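Ekico Opens Baria Test Hall to Grocery and Warehouse Operators

Visitors to see shelf-handling cell at work, review test procedures and submit their own packages

BARIA – Ekico, a developer of control software for shelf handling in retail and warehouse settings, will hold an open day at its Baria test hall in May. The program covers live operation of the Tolari shelf-handling cell, a review of the company's test procedures and a technical session for system integrators. Doors open at 9:30 a.m.

The open day is intended for operations managers, store planners and engineers who are evaluating automated handling of packaged groceries. Attendance is free of charge. Registration is required.

Tolari is a software package that runs on a commercially available articulated arm. It handles shelf mapping, approach planning and motion control for fixed shelving with limited clearance between levels. The package was written for standard slotted-upright shelving, so operators do not have to replace existing fixtures. Shelf heights are entered during setup and then checked by the arm in a slow calibration pass. Full calibration of a two-level unit takes 2 hours.

In the Baria cell, the arm works on shelves stocked with ordinary retail products. Ekico does not use blank cartons or test blocks in the demonstration. Printed packages differ in color, surface finish and stiffness, and the company considers these differences the main source of error in shelf work.

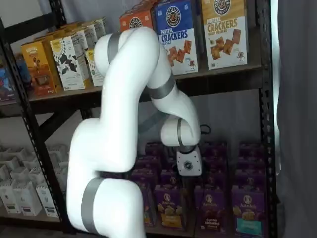 The arm at the shelving unit, with its end effector above the purple snack boxes on the lower shelf. Photo: Ekico

The lower level is the more difficult of the two. The arm has to reach down past the upper shelf, keep its links clear of the products stored there and bring the wrist into position in front of the stock below. Tolari calculates the position of every link along the path, and a path is rejected if any link comes closer to a shelf board or package than the set limit. The limit can be changed by the operator for each shelf level.

"Most questions we get from store planners are about the space between the shelves," said Kathleen Daly, head of applications at Ekico. "They want to know how much of it the arm needs and what happens when a box is turned or pushed back. We will run those cases in front of them and show the log files afterward."

The product library used at the open day holds 700 package types. A new package is added by recording its outer dimensions, weight and permitted contact areas. Visitors may bring up to 2 closed, unopened packages of their own for entry in the library. Packages must weigh no more than 400 grams. Glass containers and chilled goods cannot be accepted.

Before the open day, the current software release will complete a test series of 2000 cycles on the same cell. Ekico will make the results available in printed form at the registration desk, including all stops, the cause recorded for each stop and the time needed to restart. The same report will be sent on request to registered visitors who cannot attend.

The technical session begins at 1:30 p.m. and is led by Cullinane, Ekico's integration partner. Topics include floor anchoring, cable routing at the wrist, separation of the work area from aisles, and data exchange with stock management systems. Integrators who plan to attend should state the stock system they use when they register, so that the correct interface documents can be prepared.

Demonstrations run every hour until 4 p.m. Group size is limited. Visitors are asked to stay behind the floor markings while the arm is in motion and to follow the instructions of the cell operator. Photography is permitted in the test hall. Closed shoes are required.

Registration is open through the Ekico applications office. Requests should list the visitor's name, company and preferred demonstration time. Confirmation is sent by e-mail together with directions and parking information.

About Ekico
Ekico develops motion planning and control software for robotic arms used in shelf handling. The company operates its test hall in Baria and supplies the Tolari package to integrators and end users.

Press contact
Kathleen Daly
Head of Applications, Ekico
Baria Test Hall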